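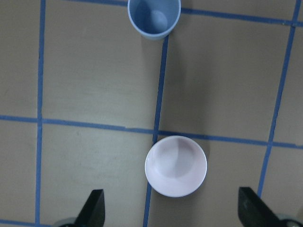
The owner of Petmont, a small breakfast room with 14 seats, does not like to talk about her food. She prefers to talk about tables. "The toast is toast," she told me when we met in May. "But where do you put the bowl? This is the question I worked on." Before she opened, she practised a great deal. She still keeps a roll of blue tape in her apron.

She learned the method in a canteen called Nallema, where the breakfast trays had printed lines. "I was bored by the lines at first. Then I went home and my own kitchen made me angry."

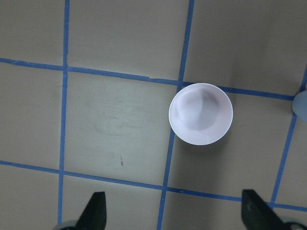
I asked if guests notice. She thought for some time. "They notice when the bowl is too near to their elbow. When it is right, they read the newspaper." Her bowls come from Pillby, a shop two streets away, and she paid 200 for the first set, which she still considers too much.

The toaster was more difficult. She wanted it on the table with the guests, and her sister wanted it behind the counter.
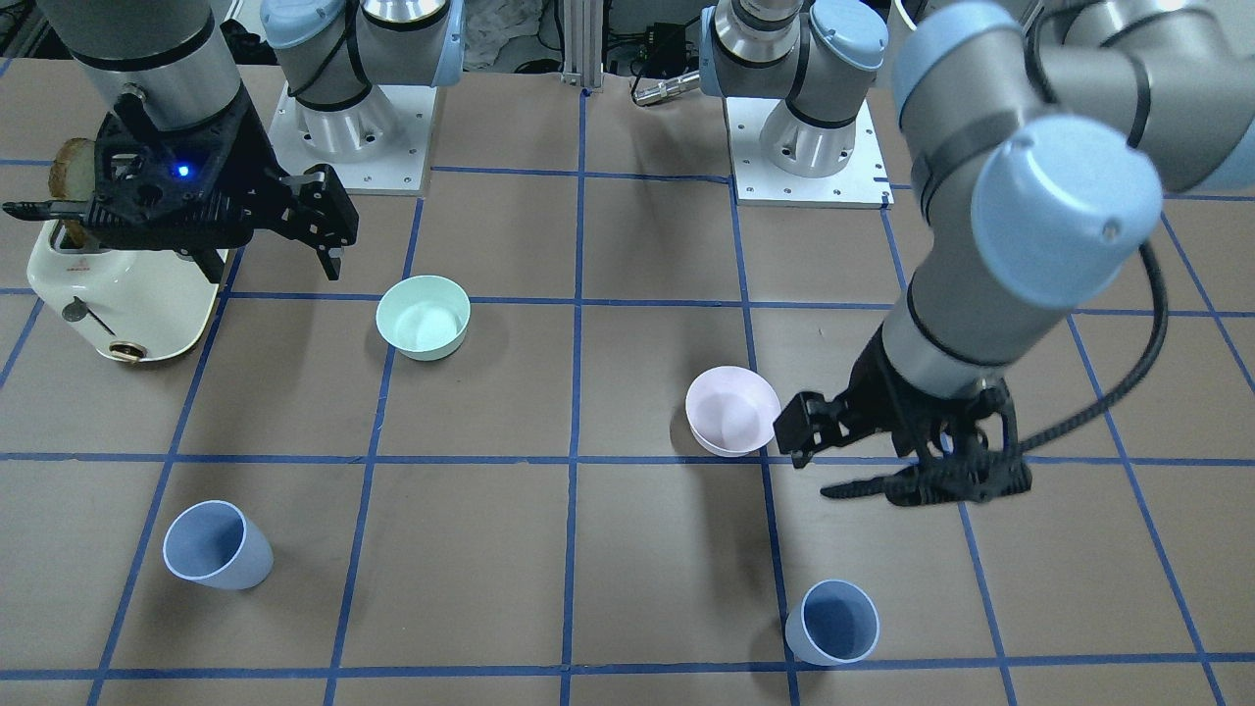 "People like to make their own toast, even when they burn it," she said. So the toaster stayed, but always at the side, with free space next to it for the plate. She changes the bread delivery when the weather is warm, and about this she spoke for a long time.

Cups are her weak point. She buys only one kind, in plastic, and she has been criticised for it.

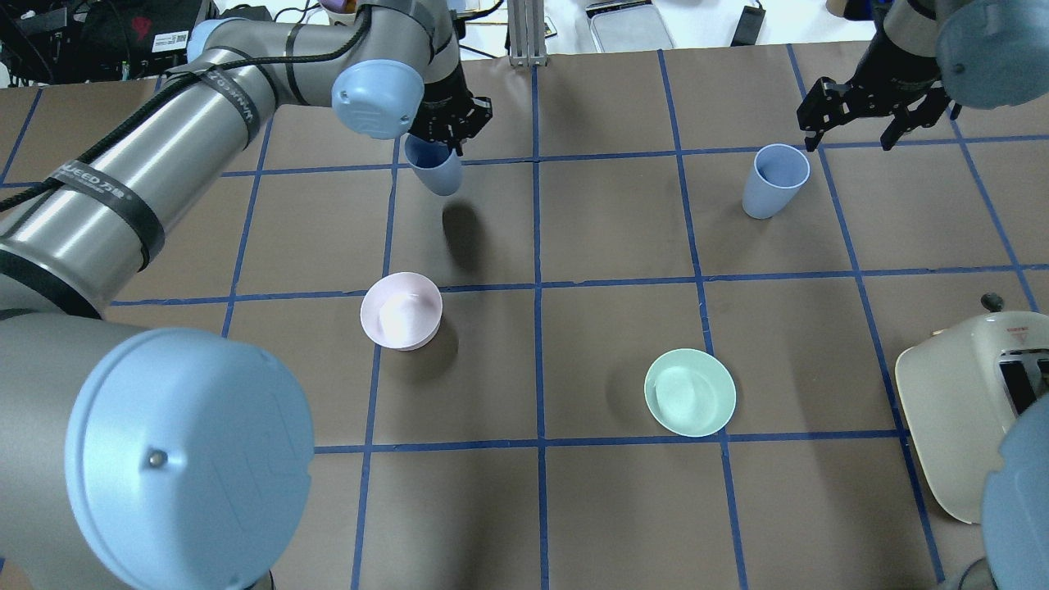
"A child can drop it and we continue with breakfast," she said. In the winter she would like to try a longer table, for eight people, and she has already bought more tape.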